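Gripper stops above the object in sim and won't close - club project

Posted by Bianka Bozsik, Tue 6 September

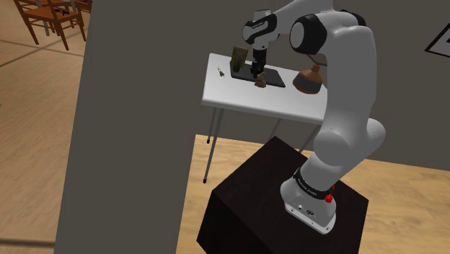 Our sim: the arm over the mat, gripper pointing down at the brown lump.

Hi all, I'm in my uni robotics club and we've got a pick and place task due in 2 weeks. I wrote the planner in Basico (our club's little scripting layer) and the arm gets over the mat just fine, then it hovers there and times out after 15 seconds. No error, no colour change on the status light, nothing. The upright block picks up every time! It's only the small lumpy thing that beats me. Any ideas before I tear the whole lot up and start again?

Jae-hoon Ham
Had the same drama in February with the Karnura assets. Lumpy meshes often come in with a collision hull that's way bigger than what's drawn, so the planner reckons the fingers would hit it and quits politely. Turn on the collision view and have a squiz. I swapped mine for 4 little boxes stuck together - ugly, but it grabbed first go. Check the origin of the mesh too, mine was sitting off to one side.

dronovus_fan
try updating your drivers

Bianka Bozsik
Jae-hoon you legend, the hull was a great fat balloon around it. Rebuilding it tonight. Does friction need changing as well, or do I leave that at the default?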